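Apr 30, 2020

Session on the cable sorting task for the Kilach student challenge. Target for the September round is still one full sort: take a cable bundle off the table, put it in the tray, return both arms to rest. Left arm picks, right arm assists. The rulebook leaves the choice of cables to the team, and we have kept to the ones that gave trouble last month.

Started with the rest poses. The left arm had been coming back low after the long reach, so I re-zeroed the shoulder and elbow and raised the rest height by 12 mm. Ran the homing routine twice from different starting poses. Both ended inside tolerance on the left. The right arm was fine and I did not touch it.

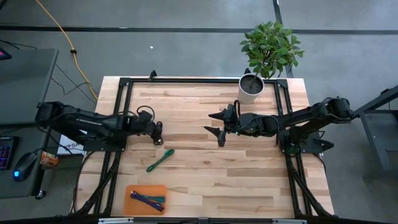

The script from Lanz assumes the pick point is the centroid of whatever the segmentation returns. That works for a compact bundle. For a loose coil the centroid can land in the hole, and the fingers close on nothing. I changed it to take the nearest point on the mask to the centroid, then rotate the gripper to cross the cord at that point. The change is small, but the approach angle now depends on the local direction of the cord, and that estimate is noisy on short segments. Added a smoothing window of 42 pixels. A shorter one made the wrist hunt between two angles before descent.

Also logged that the sleeve on braided cable compresses a good deal before the fingers stall. Closing on position alone leaves a weak hold. Closing on motor current is better, but the threshold has to be set per cable type, and I would like to avoid a table of constants that somebody has to maintain after we graduate.

Pushed the branch before lunch and asked for comments on the pick point change.

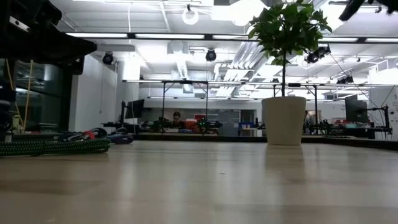
Jatby replied on the team channel that nearest-point is the wrong rule, and that the mask should be thinned to a centerline first and the pick placed halfway along it. Crossing strands would be handled by dropping any candidate too close to a junction. The message ended with a request for the raw masks from the morning and a complaint that the log format had changed again.

The complaint is fair. I changed the timestamp field and did not say so. Reverted it and sent the masks. On the centerline idea I agree in principle, though thinning a tangle gives a lot of junctions and may leave no candidates at all. We settled on a fallback: centerline first, nearest point if nothing survives. Jatby will write the thinning, I will write the test.

Log directory now stands at 1085 files. Most are short aborted runs and can go once the report is in. The disk on the control machine is nearly full, so this should not wait until summer.

To do before the next session:

1. Label the masks by cable type and store them separately from the run logs.

2. Measure stall current on each braided sleeve, slow close, and write the value down with the finger speed used. Bright reflections off the tabletop were getting picked up by the segmentation last week – check the overhead lights setting while at it.

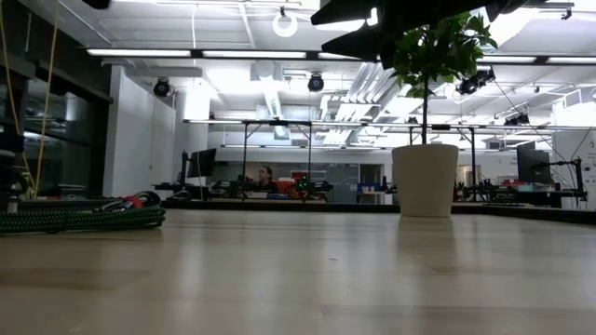
3. Put the coordination check back in. The right arm has to hold still while the left descends, and I commented that block out during homing.

4. Order spare finger pads from Brellier. We are down to the last pair.

Stayed on in the afternoon for the descent speed. At the old value the gripper reaches the surface before the contact check has a chance to respond, so I cut the last part of the descent to roughly half speed. It costs time on every cycle. The time limit in the rules is generous enough that I would take the slower descent and stop bending fingers. 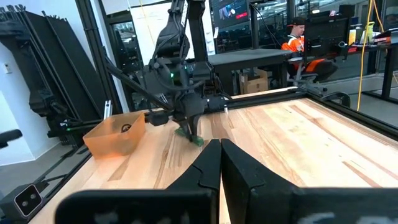
Left gripper on the green piece, from the right wrist camera.

The wrist view is better than I had assumed for judging whether a hold is centered. Its exposure drifts when the arm moves, so anything automatic built on it would need fixed settings first. Did not start on that. Wrote the new descent values into the config, committed, and shut down both controllers. Coordination block is still commented out as of tonight – do item 3 before powering the left arm.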